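천은 어떻게 접힐까? 수건과 천 접기의 원리

분류: 생활 속 과학
대상: 초등학교 3학년 이상

천을 접는 일은 집에서 날마다 하는 작업이다. 수건, 행주, 손수건, 식탁보, 베갯잇은 모두 쓰고 나면 빨고, 말리고, 접어서 넣어 둔다. 이 글에서는 천이 왜 접히는지, 접은 자리가 왜 남는지, 반듯하게 접으려면 무엇을 맞추어야 하는지를 차례로 설명한다.

1. 천의 구조

천은 실로 만든다. 실은 섬유라고 부르는 가는 가닥을 모아 꼰 것이다. 섬유에는 식물에서 얻는 것, 동물에서 얻는 것, 공장에서 만드는 것이 있다. 면은 목화에서 얻고, 모는 양의 털에서 얻으며, 폴리에스터는 공장에서 만든다.

실로 천을 만드는 방법은 크게 두 가지이다. 첫째는 짜기이다. 세로 방향의 실을 나란히 걸어 놓고, 가로 방향의 실을 위아래로 엇갈리게 통과시킨다. 세로실을 날실, 가로실을 씨실이라고 한다. 둘째는 뜨기이다. 실로 고리를 만들고, 그 고리에 다음 고리를 걸어 나간다. 행주와 손수건은 대부분 짠 천이고, 티셔츠와 양말은 대부분 뜬 천이다.

짠 천은 날실 방향과 씨실 방향으로 잡아당기면 조금만 늘어난다. 그러나 비스듬한 방향, 곧 대각선으로 잡아당기면 더 많이 늘어난다. 날실과 씨실이 이루는 네모 칸이 마름모꼴로 찌그러지기 때문이다. 이 성질은 접기와 관계가 있다. 네모난 천의 마주 보는 두 모서리를 잡고 세게 당기면 모양이 비뚤어지고, 비뚤어진 천은 가장자리가 서로 맞지 않는다.

확인해 보기: 손수건의 양쪽 변을 잡고 살짝 당긴다. 다음으로 마주 보는 두 모서리를 잡고 같은 힘으로 당긴다. 두 경우에 늘어난 정도를 비교한다.

2. 천이 접히는 까닭

나무판은 접을 수 없고 천은 접을 수 있다. 차이는 굽힘에 버티는 힘에 있다. 물체를 구부리면 바깥쪽은 늘어나고 안쪽은 눌린다. 두꺼운 물체는 바깥쪽과 안쪽의 차이가 커서 잘 구부러지지 않는다. 천을 이루는 섬유는 매우 가늘고, 섬유끼리 풀로 붙어 있지도 않다. 구부릴 때 섬유가 서로 조금씩 미끄러지므로 작은 힘으로도 접힌다.

종이도 섬유로 되어 있다. 다만 종이의 섬유는 서로 단단히 붙어 있다. 그래서 종이를 접으면 선이 뚜렷하게 남고, 천을 접으면 선이 둥글고 흐릿하다. 천에 뚜렷한 선을 남기려면 누르는 힘이 필요하며, 다림질을 하면 열도 함께 더해진다.

천이 제 무게로 처지는 성질을 드레이프성이라고 한다. 얇고 부드러운 천은 많이 처지고, 두껍고 뻣뻣한 천은 적게 처진다. 천의 한가운데를 집어 들어 올리면 나머지 부분이 아래로 늘어지면서 주름이 생긴다. 주름이 생기는 위치는 잡은 자리, 천의 두께, 실의 방향에 따라 달라진다. 같은 천을 같은 높이에서 두 번 떨어뜨려도 바닥에 놓인 모양은 똑같지 않다. 천 접기가 상자 쌓기보다 까다로운 이유가 여기에 있다. 상자는 들어 올려도 모양이 그대로이지만 천은 손이 닿을 때마다 모양이 바뀐다.

3. 펴기

접기의 첫 단계는 펴기이다. 작업면은 평평하고 매끈하며 깨끗해야 한다. 작업면이 거칠면 천이 걸려서 한쪽만 끌려온다. 작업면이 천보다 좁으면 늘어진 부분의 무게가 천을 아래로 당긴다.

천을 펼 때는 다음 순서를 따른다.
모서리를 찾는다. 네모난 천에는 모서리가 네 개 있다.
이웃한 두 모서리를 한 손에 하나씩 잡는다.
두 손을 벌려 두 모서리 사이의 변을 곧게 만든다.
천을 작업면 위에 내려놓고 몸 쪽으로 천천히 당긴다.
남은 주름은 손바닥으로 가운데에서 바깥쪽으로 민다.

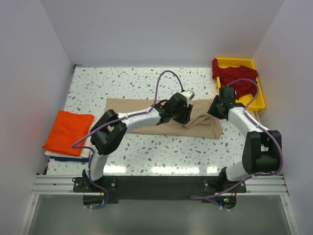

주름을 밀 때는 손가락 끝보다 손바닥을 쓴다. 손바닥은 천에 닿는 넓이가 넓어서 힘이 고르게 퍼진다. 손가락 끝으로 누르면 힘이 한 점에 모이고, 그 점 둘레에 새 주름이 생긴다. 한 손으로 천의 끝을 고정하고 다른 손으로 밀면 천 전체가 밀려 나가는 것을 막을 수 있다.

이때 작용하는 힘이 마찰력이다. 마찰력은 맞닿은 두 면이 서로 미끄러지는 것을 방해하는 힘이다. 천과 작업면 사이의 마찰력이 작으면 천 전체가 쉽게 움직인다. 마찰력이 크면 천이 제자리에 머물지만 주름을 펴기가 어렵다. 유리나 타일처럼 매끈한 면에서는 얇은 천이 잘 미끄러지므로 고정하는 손이 더 중요하다. 이불 위에서 수건을 접으면 두 면의 털이 서로 걸려 가장자리를 맞추기 어렵다.

4. 접는 선과 가장자리

접는 선은 천을 접을 때 꺾이는 자리이다. 네모난 천을 반으로 접으면 접는 선은 한 변과 나란하고, 마주 보는 두 변이 서로 겹친다. 이 경우 접는 선은 대칭축이다. 대칭축은 도형을 그 선에 따라 접었을 때 양쪽이 완전히 겹치는 선을 말한다.

직사각형에는 변과 나란한 대칭축이 두 개 있다. 정사각형에는 여기에 대각선 두 개가 더해져 모두 네 개가 있다. 정사각형 손수건은 대각선으로 접어도 모서리가 맞지만, 길쭉한 수건은 대각선으로 접으면 모서리가 맞지 않는다.

반으로 접을 때는 접는 선을 먼저 정하지 않아도 된다. 두 모서리를 맞은편 두 모서리 위에 정확히 올려놓으면 접는 선은 저절로 가운데에 생긴다. 모서리가 먼저이고 선이 나중이다. 모서리를 놓은 뒤 맞닿은 변을 손으로 훑어 어긋난 곳을 고치고, 마지막에 접는 선을 누른다. 접는 선을 먼저 누르면 어긋난 상태가 그대로 남는다.

세 겹으로 접을 때는 사정이 다르다. 첫 번째 접기에서 천의 끝이 어디까지 와야 하는지 알려 주는 모서리가 없다. 천의 길이를 눈으로 셋으로 나누어 그 자리에 끝을 놓고, 남은 부분을 그 위로 덮는다. 덮은 부분이 모자라거나 넘치면 첫 번째 접기를 고친다.

5. 접은 횟수와 두께

천을 반으로 한 번 접으면 두 겹이 된다. 두 번 접으면 네 겹, 세 번 접으면 여덟 겹이다. 한 번 접을 때마다 겹의 수가 두 배가 된다. 넓이는 반대로 줄어든다. 한 번 접으면 처음의 2분의 1, 두 번 접으면 4분의 1, 세 번 접으면 8분의 1이다.

계속 반으로만 접는다면 아홉 번 접었을 때 512겹이 되어야 한다. 집에 있는 수건으로는 이렇게 접을 수 없다. 겹이 많아질수록 접는 자리의 바깥쪽 천이 안쪽 천보다 더 먼 길을 돌아야 하고, 남은 길이가 그만큼 모자라게 된다. 여러 겹으로 접은 수건의 가장자리가 계단처럼 어긋나 보이는 것도 같은 이유이다. 잘못 접어서 생긴 것이 아니므로 억지로 맞출 필요가 없다.

6. 쌓기

접은 천은 쌓아서 보관한다. 쌓은 천이 무너지지 않으려면 무게중심이 바닥면 위에 있어야 한다. 무게중심은 물체의 무게가 한 점에 모여 있다고 생각할 때의 그 점이다. 크고 무거운 천을 아래에, 작고 가벼운 천을 위에 놓으면 무게중심이 낮아져 안정된다.

접힌 쪽은 두껍고 둥글며, 끝이 모인 쪽은 얇고 갈라져 있다. 접힌 쪽을 모두 한 방향으로 두면 그쪽만 높아져 더미가 기운다. 높이 쌓을 때는 몇 장마다 방향을 바꾼다. 낮게 쌓을 때는 접힌 쪽을 모두 앞으로 둔다. 그러면 한 장씩 집기 쉽고, 꺼낼 때 다른 천이 딸려 나오지 않는다.

색이나 크기가 같은 것끼리 모으는 방법을 분류라고 한다. 분류할 때는 기준을 하나만 정한다. 색으로 나누다가 도중에 크기로 나누면 한 장이 두 더미에 모두 들어갈 수 있다. 기준이 두 개 필요하면 먼저 첫 번째 기준으로 전부 나눈 다음, 각 더미 안에서 두 번째 기준을 쓴다.

7. 접은 자국이 남는 까닭

오래 접어 둔 천을 펴면 선이 남아 있다. 구부러진 섬유가 그 모양에 익은 것이다. 면 섬유는 물을 잘 빨아들인다. 물기가 있는 동안에는 섬유 속의 작은 결합이 느슨해지고, 마르면서 다시 굳는다. 물기가 남은 채로 접어 두면 접힌 모양대로 굳어 자국이 깊어진다. 물기는 냄새와 곰팡이의 원인이 되기도 한다. 그러므로 천은 완전히 말린 뒤에 접는다.

다림질은 같은 원리를 거꾸로 이용한다. 열과 수증기로 결합을 느슨하게 하고, 평평하게 누른 상태에서 식혀 굳힌다. 다리미는 뜨거우므로 어린이 혼자 사용하지 않는다.

8. 해 보기: 가장자리 어긋남 재기

준비물: 네모난 천 한 장, 30센티미터 자, 연필, 공책

천을 작업면에 펴고 주름을 민다.
모서리를 먼저 맞추는 방법으로 반을 접는다.
위아래 두 가장자리가 가장 많이 어긋난 곳을 찾아 자로 잰다.
잰 값을 밀리미터 단위로 공책에 적는다.
천을 다시 펴고, 이번에는 접는 선을 눈대중으로 정하여 먼저 누른 뒤 같은 방법으로 잰다.

기록 예: 모서리를 먼저 맞춘 경우 9밀리미터, 접는 선을 먼저 누른 경우 22밀리미터. 값은 천의 종류와 접는 사람에 따라 달라진다. 각 방법을 세 번 되풀이하고 결과를 비교하면 한 번만 잰 것보다 믿을 만하다.

9. 낱말 풀이

날실: 천을 짤 때 세로로 놓는 실.
씨실: 천을 짤 때 가로로 넣는 실.
드레이프성: 천이 제 무게로 처져 늘어지는 성질.
마찰력: 맞닿은 면이 미끄러지는 것을 방해하는 힘.
대칭축: 접었을 때 양쪽이 완전히 겹치게 하는 선.
무게중심: 물체의 무게가 모여 있다고 볼 수 있는 점.
분류: 기준을 정해 같은 것끼리 모으는 일.

최종 수정: 2021년 3월 22일 월요일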